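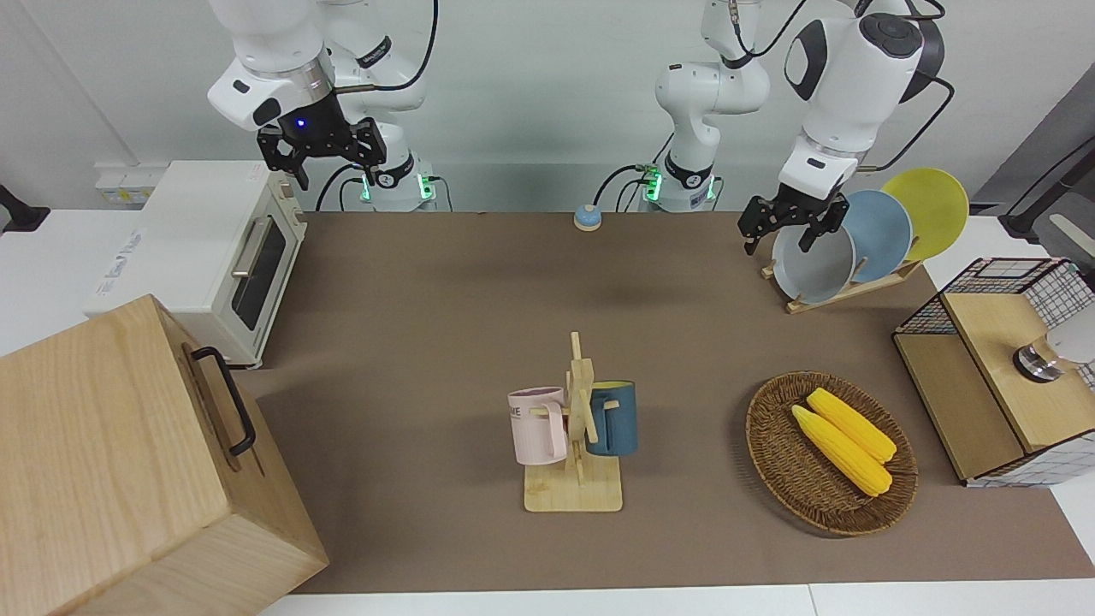

Skastik is a two-armed tabletop robot workcell built in a shared workshop in the town of Balholm. It was put together by members of the workshop from two white six-joint arms, a work table, and a set of ordinary kitchen items. The cell is used to practice household handling tasks such as lifting plates, hanging mugs, opening doors, and moving food from one container to another. Its control software is called Gatetine and was written for the project.

Background

The project was started by Joaquín Orellana, a machinist, and Soledad Vergara, who had worked on packaging lines. Both were members of the workshop and had separately built small single-arm machines at home. Orellana's earlier machine, known as Durán, was a belt-driven arm made mostly from printed parts. It could carry a load of 300 grams but sagged at full reach, and it was taken apart for its motors and power supply.

Skastik was planned as a replacement that two or more people could work on at once. The builders decided early to buy finished arms and put their own effort into the table, the mounting, the wiring, and the software. Imtiaz Barua joined to write the control program, and Caoimhe Gilmartin took over the electrical work in January.

Layout

The arms stand at the back of the table and reach forward over the work area. They are named from the robot's point of view, so the right arm is on the left side for a person standing at the front. This caused several wiring mistakes during the first weeks – two of the cable labels were printed the wrong way around – and the base plates were later stamped R and L on the underside.

Each base carries a ring of green lights. Each arm ends in a black parallel gripper with two fingers. The fingers are angular, a shape chosen for reaching into tight places such as the slots of a dish rack. Cables leave the bases in black jackets and run behind the work area to a power strip under the table.

The table has a white edge and is covered for most of its surface with a brown mat. The mat keeps light objects from sliding when a finger brushes them and gives an even background for the camera. An earlier version of the cell used bare white tabletop, and the software often lost track of pale objects on it.

A fixed camera looks at the work area. Its mount is bolted to a separate stand so that movement of the arms does not shake the view. The mount was redesigned by Bhupendra Rawat after the first one drifted out of position over a few days of use.

Objects

The builders use real kitchen goods in place of test blocks. The usual set includes a white toaster oven with a glass door and a horizontal handle, a light-wood mug tree, a wooden dish rack with round plates in gray, light blue, and yellow, a woven wicker basket, and two yellow corn cobs. A service bell with a blue-and-white domed top stands between the arm bases. In some routines the arm must ring the bell as its last step, which gives the software a clear sound to mark the end of a run.

Larger items are placed at the sides. A light-wood box with a black metal handle is used for pulling and lifting exercises, and a cabinet with a black wire-grid frame and a round metal knob is used for opening exercises. The cabinet is the hardest item in the set for most users, as the knob is smooth and the fingers have to close on it squarely.

The mugs are changed often. Handles differ in width and in the angle at which they leave the body, and a routine written for one mug may miss the peg with another.

Software

Gatetine runs on a desktop computer under the table. It has three modes. In the first, the arms are moved by hand and their positions are saved. In the second, a saved routine is played back at a chosen speed. In the third, the camera is used to find an object and shift a saved routine to match its place on the mat.

A routine is stored as a plain text file with one line for each position. The longest routine kept in the workshop's shared folder has 1,538 lines. It empties the dish rack, stacks the plates at the front of the mat, and puts them back in their original order. Most routines are much shorter.

Both arms can work at the same time, but Gatetine does not plan around collisions in full. It divides the space above the table into a left zone, a right zone, and a shared middle zone. Only one arm may enter the middle zone at a time, and the other waits. Barua has described this as slow but easy to check – a user can read the file and see which arm has the right of way.

Plate handling

Lifting a plate from the rack was the first task the builders tried to make repeatable. The fingers come down on the rim of the front plate, close with low force, and lift straight up until the plate clears the rack. Tilting the wrist too early makes the plate catch on the one behind it.

The builders set a target of 100 lifts without a dropped plate before moving to a new task. The first attempts ended early because the bare metal fingertips slipped on glazed surfaces. Gilmartin tried several coverings, including tape, cut bicycle tube, and heat-shrink sleeve. The notes kept with the cell advise checking the fingertips for wear before any plate routine.

Use

New users are given a short lesson by a member who knows the cell. Playback is limited to low speed during a user's first 8 hours. A stop button is fixed under the front edge of the table, and the rules require a second person in the room whenever both arms are powered.

The parts list, the drawings for the base plates, and a copy of Gatetine are kept in a binder and on the workshop's file server. Rawat maintains the drawings. A second table of the same size has been cut but has no arms fitted, and it is used for soldering.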